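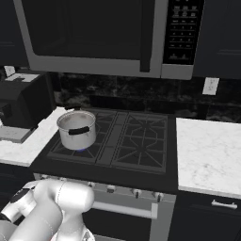

Re: [kitchen-sim] Draft 2 of the practice notes, burner section
From: Wulan Manurung
To: kitchen-sim list

On 13th October, Ilham Nair wrote:

> Hi all,
>
> I've been through the burner section of the draft and I'm not convinced we need it. A simulated flame can't burn anybody. If the task is "turn on the stove" and the knob is past its threshold at the final step, the task is done, and I don't see what we gain by asking where the arm was or what else was on the cooktop. At Tarix we'd have to relabel a lot of episodes for a rule that only matters on hardware, and people who run hardware have their own safety procedures already.
>
> I'd also like to hear why 4.3 says "should" and 4.4 says "must." They read to me like the same kind of thing.
>
> Happy to be talked out of this, but it would take some talking.
>
> Ilham

Hi Ilham, and hello everyone,

Thank you for reading it so closely, and I mean that. Draft 1 sat on this list from July on with hardly a peep, and I had started to wonder if the attachment had even gone through! I'll try to do the talking you asked for, so get yourself a cup of something.

I agree with you about the flame. What worries me is what the policy picks up from the episodes we call good. Our standard gas range kitchen (dark cabinets, white marble counters, big microwave over the range) is used for a whole family of tasks, and in plenty of them there's a pot on one of the left burners with a blue flame under it and the arm working down low by the knobs. If all we check is the last knob angle, then an episode where the arm turned the wrong knob first, went back, and found the right one counts exactly the same as a clean one. So does an episode where the elbow leans on the oven handle the entire time. We've been handing both kinds to people as demonstrations.

Cempaka and I went back through 235 successful stove episodes from the Sutanto set before I wrote section 4. In 39 of them a second burner had been lit at some point and then switched off again before the end. In 18 there was contact between the arm and the front of the range that had nothing to do with the knob. Every one of those was scored as a success. I don't blame whoever set that up (a good part of it was me, several years ago, in a hurry). But I'd feel a bit sheepish passing it on to somebody like Valentina Maldonado's group, who do run on a real range, with a note saying it's all fine.

Now, about relabeling, which I think is your real objection, and a fair one. The draft doesn't ask anyone to redo old data. It may not say so clearly enough, and I'm glad to fix that. What I had in mind for older sets is a line in the release notes saying which checks were applied and which weren't. Melur Kusuma did this for the last Nollmont release and it took her an afternoon, most of which went on finding the original config files.

On "should" and "must," you caught something. Here is how I'd word the section now, with your comments and Melur's folded in:

4.1 The task text must name the burner whenever more than one could be meant. "Turn on the stove" is allowed only if any burner will do, and the success check must then accept any burner.

4.2 The success check must look at burner state, read from the simulator, as well as knob angle. Several of our range models have a small dead zone near the off position and the two can disagree.

4.3 If a burner other than the target is lit at any step, the episode should be flagged. It may still be counted as a success, but the flag has to be published with it.

4.4 Contact between any arm link and the range, apart from the gripper on the intended knob, must be logged with the link name and the step number. Whether it fails the episode is up to the task author, who must say so in the task file.

4.5 Where cookware starts on a burner, its starting pose must be saved, and the check should confirm that it's still resting on the grate at the end.

4.6 Camera views used for labeling should show every knob at some point in the episode. On our four-knob range the arm very often hides the leftmost one from the front view. A labeler shouldn't have to guess at it.

So 4.4 stays a "must," but only for the logging. I had two things tangled together in the earlier version and I can see why it looked arbitrary. I'm not attached to "should" in 4.3. Cempaka Jugah would like it stronger, and she may well write in to say so herself.

4.6 is the one I expect complaints about. Adding a side camera to every kitchen costs rendering time, and I know some of you are counting hours. Would a second low-resolution view do, saved for labelers only and kept out of the training observations? I tried it on a handful of the Workeo layouts and could read the knob pointers well enough, though the kitchens with darker range fronts were harder going and I wouldn't swear to those.

One more thing that I keep forgetting to bring up. Somebody asked me off list if the section should cover clutter near the range, papers on top of appliances and that sort of thing. I left it out. Our kitchens have all sorts of objects on the counters by default and I don't want task authors feeling they must tidy up before they can publish. If a person with a real kitchen and a real robot thinks that's wrong, please speak up, I'd much prefer to hear it now.

Ilham, could you try 4.2 and 4.4 on a few Tarix episodes and tell us how much bother it is? If the contact log comes out enormous we could set a minimum force, and I have no strong feelings about the number.

Warmly, and sorry for the length as always,
Wulan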